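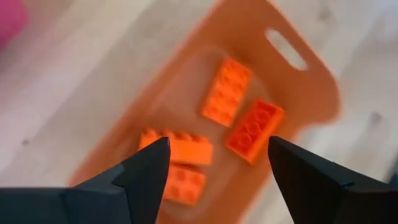

# Vumton FAQ: the two-armed brick sorter

Questions keep coming in about the build, so I'm putting my answers in one place. I'm Imani, I do most of the wiring, and Hernán Salazar does most of the code. We work out of the Bevgate shared shop, and Vumton is what we call the whole rig. Last updated 18 September 2020.

## What does it do?

It sorts toy building bricks into bins by color. Blue goes in the pink-red bin, green in the yellow one, orange in the orange one. Yes, two of those don't match, and we like it that way! If the bin color always matched the brick color we'd never find out whether Vumton was following the rule or just matching one blob of color to another.

## Why bricks and not something useful?

Bricks are cheap, they survive being dropped, and the studs are a surprisingly mean test for a gripper. A brick lying studs up is one grab, a brick on its side is another, and an upside-down one with the hollow facing you is a third (the fingertips love to catch on the rim). I started with wooden cubes back in January and learned almost nothing from them.

## What did it cost?

My half so far is $659, and that's with secondhand motors. The biggest single line was $464 for the power supplies, the motor drivers and a box of connectors, which I bought in one go from Ruotsalainen after frying a cheaper set. I'm not counting the arm parts that Hernán already had, or coffee.

## Can I bolt the arms to my kitchen table?

You can, but I wouldn't. We tried clamps on a folding table first, and every time one arm stopped short the other one wobbled, and then all our saved positions were off by a little bit.

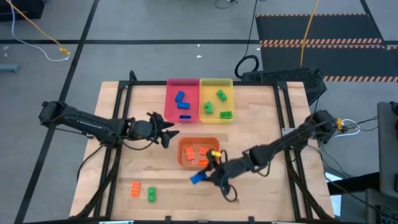 Stiffness is where I'd spend money before I spent it on nicer motors. Ours is black aluminum extrusion running along the edges of a wooden top, with the corners coming up to carry the arms, and once we'd squared it up properly the drift mostly went away. Give yourself more depth than you think you need, too. I wanted the pink and yellow bins back by the far edge and the smaller orange one closer to the middle, with bare wood left in front of them for loose bricks, and on the old table there just wasn't room for all that plus two elbows. The top only has to be flat and not shiny.

## How do you keep the arms from hitting each other?

Each arm has its own half of the table, and the strip down the middle is shared. An arm has to ask for the strip before it goes in. If the other arm has it, it waits. That's the whole system! Hernán wants something smarter that plans both paths together, and I keep telling him he can have it when the dumb version stops working.

We've had one real crash, and it was my fault. I'd swapped two cables and the left arm was getting the right arm's numbers. Label your cables at both ends.

## Do you need a camera on the wrist?

I held out against it for a long time and I was wrong. A camera beside the table is great for telling you which bin is which, but when a gripper is right over a bin it blocks a lot of what you care about. Looking down between the fingers you can see which way a brick is lying before you commit, and whether there's any open floor next to it for a fingertip to go.

Mount it so both fingertips stay in view. Having them there makes checking the alignment so much easier, and when a bracket slips you notice right away.

## What's the software?

Mostly Python that we wrote ourselves, plus one ugly little program called Cesano that talks to the motors. Cesano caps the speed no matter what the rest of the code asks for, and I'd write that part first if I were starting over. Please don't ask to see it yet. I'm cleaning it up, slowly.

## Which bricks give it the most trouble?

Two bricks lying side by side with a sliver of a gap between them. The fingers don't fit in the gap, so the arm nudges one over and tries again, and sometimes it nudges the same brick all the way along the wall of the bin. Neema Tanui suggested thinner fingertips and I've got a set designed, but I haven't printed them.

## Any advice on cables?

Leave a generous loop at every joint that moves, then run the arm through its full reach by hand with the power off and watch where the loop goes. Mine snagged under the gripper for weeks. I tied it too short after that and pulled a connector clean out, so there's a middle ground in there somewhere.

## Can I come and see it?

Sure, if you're a Bevgate member or you come with one. Ask Peninah Khaemba at the front desk whether we're in. Stay clear of the table while the arms are powered, please, and tie back long hair. Bring bricks if you've got spares (standard two-by-fours, any of our three colors).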